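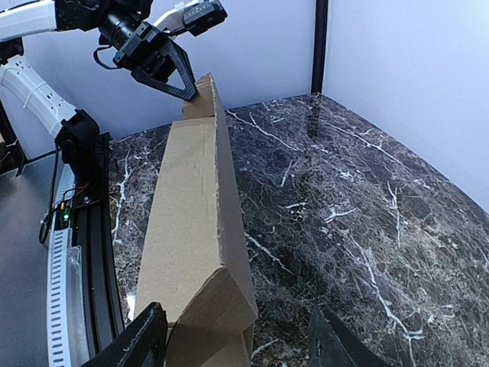 Figure 3. Long, narrow corrugated box on the marble-patterned tabletop, with the flap at the far end standing upright.

3.2 Box geometry and fold lines

The boxes considered in this section are made from single-wall corrugated board without printing. Each one starts as a flat blank and is closed by folding along pre-creased lines, with no tape or glue. We describe a box by its panels, its end flaps and the creases that join them. A panel is any face that carries load in the closed state. A flap is any part that can be turned back without moving a panel.

Two features of the board affect folding. The first is the cut edge. On a long side panel the edge is often rough and slightly wavy, as on the right side of the box in Figure 3, so the height of the wall varies along its length. We measure wall height from the crease and not from the edge. The second is the memory of the crease. A flap that has been folded once does not return fully to the plane of the sheet, and the angle at which it rests depends on how often it has been used. Blanks were therefore retired after 325 folds.

Faint creases and scuffing on the broad panels were recorded but not treated as damage. A blank was rejected only if a crease crossed a fold line or if the inner liner had split. Of the 1707 folds logged with Tralleo board, 312 were made on blanks with visible surface wear. The Worku board was logged separately and accounts for a further 496 folds.

In the flat state the blank takes a rough cross shape. The rectangular flap is placed toward the back of the table and the flap with rounded tabs toward the front, where it may extend slightly past the table edge. This overhang was allowed in all trials. Moving the blank back would have changed the distance from the front edge to the first crease, which was kept fixed throughout April.

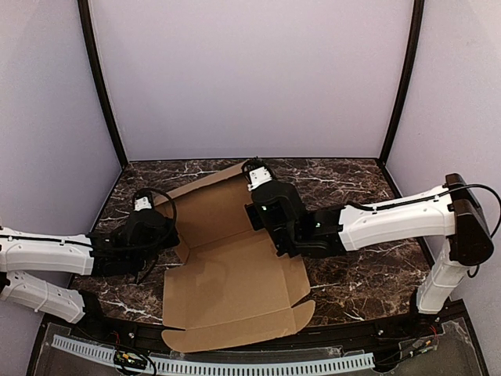
3.3 Folding order

The long side walls are raised before the end flaps. With the walls up, the tabs are turned inward and the end flap is folded over them. The reverse order was tried on the Tralleo board and dropped, as the tabs caught on the cut edge of the wall.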